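Two hand-held grippers on ribbed knits: flat pads or ribbed pads?
Bilness Makers Help > Robots and Automation > Grippers and hands
Posted 2023-07-03 by spoolwinder

I'm comparing pads for a pair of hand-held grippers, the kind with two jaws and a camera, and I have reached the stage where the hardware has stronger opinions than I do. On boxes and bottles everything is lovely. On clothes it falls apart. With a ribbed knit top one jaw gets a nice bite, the other takes hold of the blanket underneath, and I end up folding bedding with great precision.

My log stands at 2,688 grasps on the old Histora pads and 2,736 on the new Brovis ones, and I can't honestly pick a winner. The ribbed top on the striped blanket is my standard torture test. Do I change the pads, the approach angle, or my hobby?

Firmware is stock on both. Same controller, same cable length.

3 replies

tangent_arm

Before you buy anything, look at where the jaws are when you start closing. A knit lying flat gives two parallel pads very little to pinch, so they slide toward each other over the top of it and shut on nothing much. You want a ridge of cloth standing up in the gap. With two grippers you can cheat: one takes a corner and lifts it, the other comes in on the fold that makes.

I did my own pad tests on a bed too, knit top and striped blanket included:
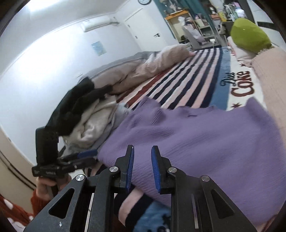
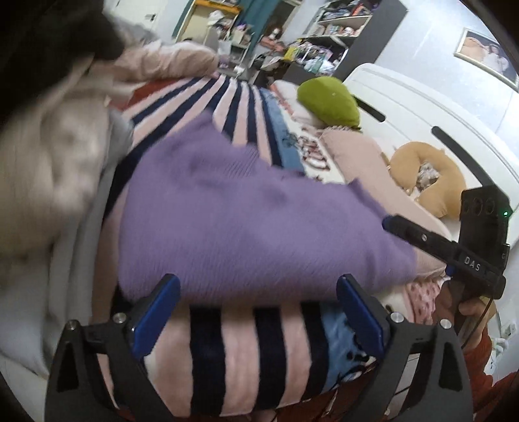
Blue pads on the jaws in both, same purple knit.

How I'd run your comparison:

Start with the cloth
Put the top down with a raised fold in it and go for the fold first. Save the flat middle for when you feel like being disappointed. If both sets of pads manage the fold and both fail on the flat, your pads are fine and your approach needs work.

Then the angle
Come in low, with the jaws straddling the fold, and close slowly. Fast closing pushes the knit away. I do 7 tries per angle and then swap the pads, keeping everything else the same, including which hand I use. My left hand is a much worse robot than my right.

Then the blanket
Plush is a rotten surface for this because it grabs back. Try the same top on a bare table. If the blanket stealing stops, you've learned something about the blanket.

One more thing — check the pivot screws on both grippers. A bit of slop at the joint lets one jaw lag, and a lagging jaw looks exactly like a bad pad. I spent most of September blaming rubber for what was a quarter turn of a screwdriver.

bach_and_forth

just use suction

(edit: ok I missed that it was a knit. do not use suction. I have a Bach cup here and it will hold a window pane until the end of time, but on a sweater it mostly sighs)

lowtorque

Agree with the fold advice, less so on slow closing. Mine did better with a quick close and a light squeeze, though I was on T-shirts, and a rib knit stretches a lot more. Worth trying both speeds before you trust either of us.

On the pads themselves, ribs across the pad face helped me when the cloth was hanging and did nothing I could measure when it was lying down. Wipe them, too. Plush sheds, and a pad with a coat of fuzz on it grips like a slipper. I wipe mine every 2 runs with a damp cloth and let them dry.

Also, your log only says grasps. Split it into "got the top", "got the top and the blanket" and "got the blanket". My guess is one set of pads is much greedier than the other and the total is hiding it. Post the split if you do it, I'd like to see whether the Brovis ones are worth the money.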